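Talk for the Warkville Local History Evening, September 2025
Speaker notes, Nia Kneath
Title: How to lose a railway station in 36 years

Slides start on the map. Wait for the latecomers to find a chair, then begin.

Opening. Ask who came by train. No hands, I should think, as the nearest platform is at Helby and the bus from there stops running before I'll have finished. Leave that hanging a moment.

The station opened with a brass band, a lunch for the directors and a speech so long that the first train left in the middle of it. The paper printed the speech in full. I have read it. I will not be reading it tonight.

Next slide, timetable. Point out the 7 trains each way. People now talk as if there was one every ten minutes and the porter knew your mother. There were 7, and by all accounts the porter knew very few mothers and didn't care for those he did.

Go slowly on the goods traffic, it's where the money was. Potatoes out, coal in. The passengers were mostly there for company. Read the stationmaster's letter about the goat (in the folder, blue tab). Pause after "it has now eaten the second flag".

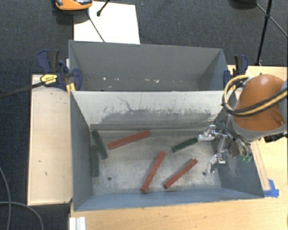

Then the decline. Don't blame the motor bus straight away, as somebody in the second row will want to do that for me. Start with the February floods, when the line was shut and the company noticed how much it was saving. From then on the repairs got slower and the letters got politer.

The petition: almost 700 signatures, in a parish that never had that many adults in it. Na-rae Ki went through the sheets for me and found the vicar on there 2 times, in different ink. Thank her here, she's by the tea urn.

Last train slide. Everybody turned out for it, standing room only. If they'd done that on any ordinary morning I'd be giving a different talk. Let them groan.

What's left: the bridge footings, a bit of platform edge in the garden centre car park, and the waiting room clock, which hangs in a pub in Helby and is wrong.

Questions. If asked about reopening, say the study is "ongoing" and look at the ceiling. If asked about the goat, there is a second letter.

Collect the laser pointer before leaving.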